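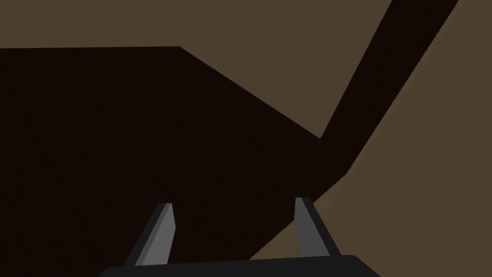 ## Fivlow to open second repair counter at Brakness in September

Fivlow, the household repair firm, will open a second walk-in counter at Brakness this September. The new counter takes over the former Pandey shoe shop next to the bus station and will employ 15 people, two of them apprentices.

Customers can bring in kettles, toasters, lamps, radios, sewing machines and vacuum cleaners. Most items will be looked at within 2 working days. There is no charge for an estimate, and items that are not worth mending can be left for parts.

The first Fivlow counter, at Wurnon, took in 163 vacuum cleaners in its opening month, more than any other item. Blocked hoses and worn cables were the usual faults.

"A lot of our Wurnon customers were coming over from Brakness on the bus with a vacuum cleaner under one arm," said Sushil Bisht, managing director of Fivlow. "We looked at four sites and this one has level access and a loading bay at the back."

Girish Rawat, who has run the Wurnon workshop for six years, will manage the new counter. His post at Wurnon will be advertised next month.

The counter will open from 8.30am to 5.30pm, with a late evening once a week until 7pm. Microwaves and gas appliances will not be accepted at either site.

Apprenticeships are open to anyone aged 16 or over. Application forms are available from the Wurnon counter and should be returned there by hand or by post.

**Notes to editors**

- Interviews with Sushil Bisht can be arranged through the Fivlow press desk.
- Prices will be the same at both counters.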